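Störungsprotokoll Bugstrahlruder — Motoryacht Pidulau
Status: offen, Wiedervorlage nach dem Kranen
Gemeldet über: Serviceportal der Werft Gronditz
Betroffenes System: Bugstrahlruder mit Steuergerät Sondadon, Bedienung am Innen- und Außenfahrstand

Erstmeldung
Das Bugstrahlruder schaltet beim Anlegen nach wenigen Sekunden ab. Die Anzeige am Außenfahrstand erlischt, nach erneutem Einschalten geht es wieder, dann dasselbe. Nach Steuerbord tritt es häufiger auf als nach Backbord. Laut Portal ist das Problem »bekannt und mit dem Update behoben«. Das Update ist seit Januar drauf. Behoben ist nichts.

Erste Antwort der Werft, sinngemäß: Batterien prüfen. Das ist bei Gronditz die Antwort auf alles. Die Bugbatterien sind eine Saison alt und wurden im Winterlager geladen und gemessen, das Protokoll liegt dem Ticket bei. Habe trotzdem noch einmal gemessen, damit diese Diskussion ein Ende hat. Ruhespannung unauffällig. 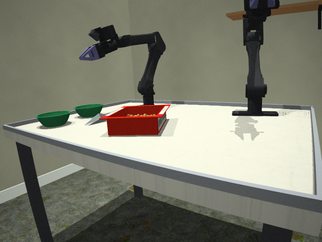

Nachtrag, abends
Unter Last sieht es anders aus. Bei vollem Schub nach Steuerbord bricht die Spannung am Steuergerät deutlich ein, an den Batteriepolen dagegen kaum. Also geht auf dem Weg dazwischen etwas verloren. Das Kabel läuft durch die Vorschiffsbilge und an der Ankerkastenwand hoch, dort kommt man nur liegend hin.

Die Werft schreibt dazu, ein Spannungsfall sei »bauartbedingt«. Ein gewisser, ja. So einer sicher nicht. Bitte um Angabe, welcher Wert zulässig ist. In der Bedienungsanleitung steht keiner, im Schaltplan auch nicht, und der Schaltplan gehört nach meinem Eindruck ohnehin zu einem anderen Baujahr: Der Hauptschalter ist an der falschen Seite des Schotts eingezeichnet.

Geprüft:
Hauptsicherung: fest, keine Verfärbung
Masseanschluss am Motor: leichter Belag, gereinigt, keine Änderung
Klemmen am Steuergerät: 3 Stück, davon 2 nachgezogen
Bedienpanel außen: Stecker trocken

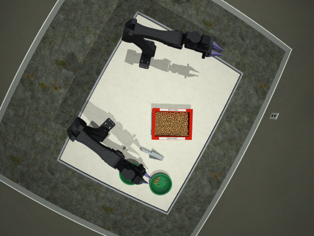 Segura, die den Service hier im Hafen für Gronditz übernehmen, haben sich das Ganze angesehen und den Tausch des Steuergeräts empfohlen. Gemessen wurde dabei nicht. Auf Nachfrage hieß es, bei dem Fehlerbild sei es erfahrungsgemäß das Gerät. Kann sein. Ein neues Gerät an einer schlechten Leitung schaltet allerdings genauso ab, und die Rechnung dafür bekomme ich. Tausch vorerst abgelehnt.

Angeboten wurde außerdem ein Zurücksetzen auf Werkseinstellung. Gemacht. Seitdem ist die Displaysprache Italienisch, sonst hat sich nichts verändert.

Hauptschalter überbrückt, zum Test und nur kurz: Das Ruder läuft nach beiden Seiten durch, 3 Versuche, keine Abschaltung. Schalter wieder eingebunden, Abschaltung beim zweiten Versuch. Das ist für mich der erste brauchbare Befund in diesem Ticket, und er kam weder von Gronditz noch von Segura.

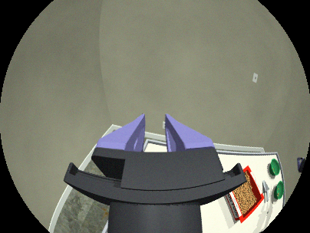
Frage der Werft: Welcher Hauptschalter ist verbaut, Original oder Nachrüstung?
Original, ab Werft, noch mit der Plombe der Übergabe am Deckel. Es hat außer Segura niemand daran gearbeitet.

Antwort darauf: Man wolle den Schalter »auf Kulanz prüfen«. Was Kulanz hier heißen soll, ist mir unklar, das Schiff ist in der Gewährleistung. Ich bitte um schriftliche Bestätigung und um Streichung der Anfahrt, die Segura bereits angekündigt hat.

Ersatzschalter ist eingetroffen, andere Teilenummer als im Schaltplan. Gronditz sagt, das sei der Nachfolger. Einbau durch Segura, Probelauf am Steg ohne Abschaltung. Am Steg bei Windstille lief der alte zwischendurch allerdings auch, deshalb bleibt das Ticket offen, bis ich ein paar Mal bei Seitenwind in die Box gefahren bin. Den Vermerk »gelöst« im Portal habe ich wieder entfernt.

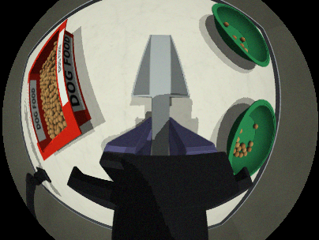 Tischfläche mit grauem Werkzeug in der Mitte

Noch ausstehend: zulässiger Spannungsfall, richtiger Schaltplan, Antwort zur Anfahrt.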